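Pledwood Home Forum > Furniture and Surfaces > Tables
Thread: Thin scratch on a pale wood table – sand it or leave it?

peiyu_q
Hello all. I am new here, my name is Peiyu Qiu, I live in Stoletbridge. In January I bought a used dining table, very light wood with a nice wavy grain. After two weeks of use I noticed a thin dark line going across the grain. With the finger nail I can feel it only a little. The seller told me the top was oiled, but he was not very certain. Must I sand the whole top, or can I treat only this place?
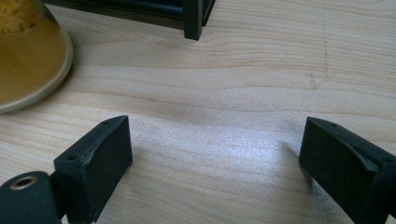 The scratch is towards the upper right, with a small branch at its end.

trevorgill
Sand the whole top, 240 grit, always with the grain. If you do only one spot you will have a pale patch and you will see it every morning at breakfast.

arai_darlene
I disagree with Trevor. If the nail hardly catches, why take off the whole finish? Put a little oil on a cloth, rub, wait 8 hours, look again. Sanding you can do later, putting wood back you cannot.
Darlene Desjardins

peiyu_q
Thank you both. I am more for the careful way, I confess. My other worry is heavy things with feet. I have one black thing that lives on the table, and I move it when I wipe – so perhaps I made the scratch by myself.

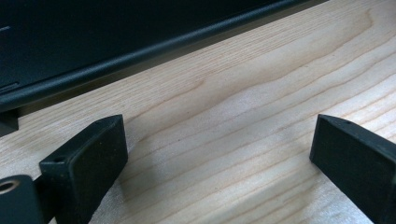

I could put felt under it, but I am afraid that small crumbs will stick in the felt and then it is even worse. Does somebody have experience with this?

trevorgill
Felt is fine if you change it. Kirsten (my wife, she posts here as well) lifts things instead of pushing them. Costs nothing.

kirsten_gill
I do lift them. He doesn't.

m_thibodeau
Felt collects grit, Peiyu is right. I use cork. And please be careful with anything grainy on the table. I keep salt and sugar in glass, and the glass is not the problem, it is the few grains which get under the base. You turn the jar and it makes a fine ring.

peiyu_q
Oh, I did not think of this. I also have a glass jar with white grains standing directly on the wood. I will wipe under it today and buy a cork mat. For the scratch I will try Darlene's oil first, on some 2 centimetres only.

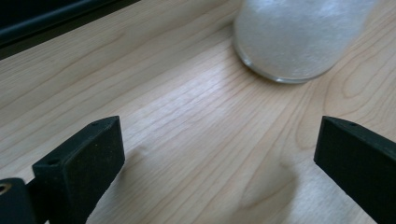 Reply 8
arai_darlene
Good plan. Test the oil on the underside before, in case the top is lacquered. On lacquer it will just sit there and be sticky.

trevorgill
I still say sand it. But test first, yes.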